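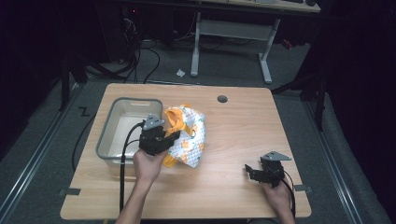 The Remnant Room, Bondport: "I just wanted people to stop being scared of cutting"

The first thing she does when I come in is hand me a corduroy sample and ask me which way it wants to be stroked. I get it wrong. She's delighted.

"Everybody goes with their eyes," she says. "Close them and you'll get it every time."

She has been selling leftover fabric by weight in Bondport for three years, out of 400 square feet behind the old bakery, and I'd been meaning to visit for most of that time. I don't sew (I can do a button, badly). I left with two pounds of shirting and a plan for curtains, so you can guess how the afternoon went.

The shop started with her aunt's basement in Nelton. The aunt had made bridesmaid dresses for a living and kept every scrap, folded by color, in drawers and suitcases and one dead chest freezer. When the house was sold the family wanted it all gone by Saturday.

"I drove over to help carry things to the dump, and I opened the first suitcase and it was all green. Every green! Silk, cotton, that awful slippery lining stuff. I sat on the floor and thought, well, I'm not taking this to the dump, am I?"

It took her four trips. She weighed everything on a bathroom scale, mostly out of curiosity, and wrote the total on the wall of her garage: 1,330 pounds. The number is still there, she says, with a smiley face next to it that she added much later.

Selling by weight came from having no idea what else to do. Pricing each piece by the yard would have taken the rest of her life, and half of them weren't a yard anyway. So she bought a produce scale, put everything at one price, and opened the door. People loved it. They also argued with it, cheerfully. Denim is heavy and chiffon is nearly nothing, so anyone who sews evening wear is getting the deal of the century.

"I know, I know. The prom dress people think they're robbing me. I tell them to come back and show me the dress."

And they do come back. There's a corkboard by the register covered in snapshots of finished things: a quilt, several tote bags, a tiny vest on an unimpressed cat.

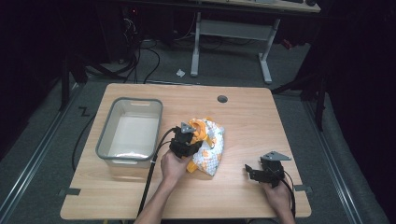
What she really wants to talk about is beginners. She thinks most people who give up on sewing give up before they've made a single cut, and she blames the price of new cloth. If you've paid a lot for a piece, you fold it up nicely and put it in a closet and feel guilty about it for ten years. A scrap that cost less than a cup of coffee is a different story.

"You cut it wrong, you've got two smaller scraps. Make a pincushion. I have made so many pincushions."

Her Tuesday evening class begins with everyone cutting a piece of cotton in half with no measuring at all. Some people laugh while they do it, and one man held the scissors open for so long that the whole room started counting him down. Then they sew the halves back together. It's a straight seam, it takes five minutes, and she says the noise level afterward is unbelievable.

I asked what she'd tell someone starting at home with no class and no machine.

"Wash your fabric first. Please! Wash it the way you're going to wash the finished thing, and then iron it. And get one good needle pack and throw out the ones that came in the hotel kit. After that, a drawstring bag. You learn a seam and a hem and a casing, and then you have a bag."

She's less strict about thread than I expected. Polyester all-purpose is fine for nearly everything, and she keeps a gray spool in her pocket since gray disappears into most colors. She is very strict about scissors. The fabric pair has a red ribbon on the handle, and her family knows what happens if it's used on wrapping paper.

Most of the stock now comes from people clearing out sewing rooms, along with end rolls from a curtain maker in Parsa and a once-a-season run to the mill outlet at Darkivbridge, which is a 100-mile drive each way. She goes in June for the linens and takes a cooler of sandwiches, and she talks about the place the way other people talk about the beach.

"They've got a back table. You can't see the bottom of it. Last time I found a wool the color of a plum, just a strip, too narrow for anything, and I was happy all the way home."

Did she sell it?

"No," she says, and pulls up her sleeve to show me the cuff.

The class is full until fall, but the shop is open from ten until four every day except Monday, and the dollar bin is refilled around lunchtime.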